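Diário do Arquivo Paroquial de Flelville
25/06/2024

Registo do dia, redigido pela Secção de Conservação, nos termos do regulamento interno.

Os trabalhos iniciaram-se às nove horas, com a abertura da sala de leitura e a verificação do termo-higrógrafo, que não acusou variação digna de nota. Procedeu-se de seguida à transferência do fundo Rastley para as estantes do piso inferior, conforme deliberado em abril. O fundo compreende 299 cadernos de contas, na sua maioria de pequeno formato, e foi recebido com guia de remessa assinada pelo Dr. Murdo Rutherford. A conferência da guia revelou duas omissões: os cadernos relativos aos arrendamentos do moinho e o livro de foros da quinta de Osei. Foi expedido ofício ao depositante, solicitando esclarecimento por escrito.

Durante a manhã, a técnica Sorcha Rankin prosseguiu a limpeza a seco das capas de pergaminho. Registaram-se manchas antigas de humidade em 16 exemplares, os quais foram separados e acondicionados em papel isento de ácido, aguardando parecer. Não se autorizou a abertura dos que apresentam as folhas coladas.

Às onze horas compareceu a investigadora Chae-won Ha, que requereu a consulta do livro de óbitos e do inventário da antiga botica. A consulta foi deferida, com a reserva habitual quanto à reprodução. A requerente assinalou um erro de paginação no inventário, entre a lista dos xaropes e a dos unguentos, o qual ficou anotado na ficha respetiva. Recomenda-se que a correção seja feita a lápis, à margem, e que se conserve a numeração primitiva.

A reunião da tarde, presidida por Jessie Laing, ocupou-se do calendário de encerramento para o verão e do estado da caixilharia do lado norte. Quanto ao primeiro ponto, foi aprovada a proposta apresentada. Quanto ao segundo, Lachlan Halliday deu conta do orçamento da casa Kulter, que se considerou elevado. Ficou adiada a decisão até à receção de nova proposta. Mais se deliberou que as cortinas permaneçam corridas depois do meio-dia, até haver vidro adequado.

Cumpre ainda registar que a campainha da porta de serviço continua avariada e que as entregas devem, por ora, ser feitas pela entrada principal. A chave do armário das cotas antigas foi devolvida e encontra-se no lugar próprio.

A sala encerrou às dezassete horas e trinta minutos. Fica para amanhã a cotação dos maços avulsos e a resposta à carta da família Osei.

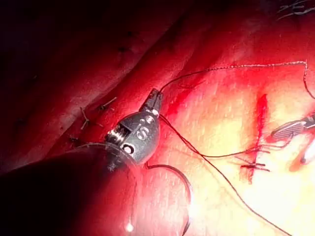
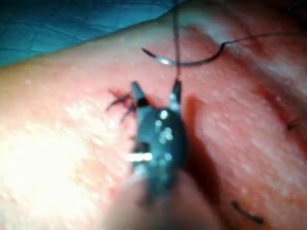
Em que condições pode um leitor consultar os cadernos do fundo Rastley?
Mediante requerimento escrito, dirigido à Secção de Conservação, e apenas na sala de leitura. Os exemplares separados por motivo de humidade ficam excluídos da consulta até à emissão do parecer.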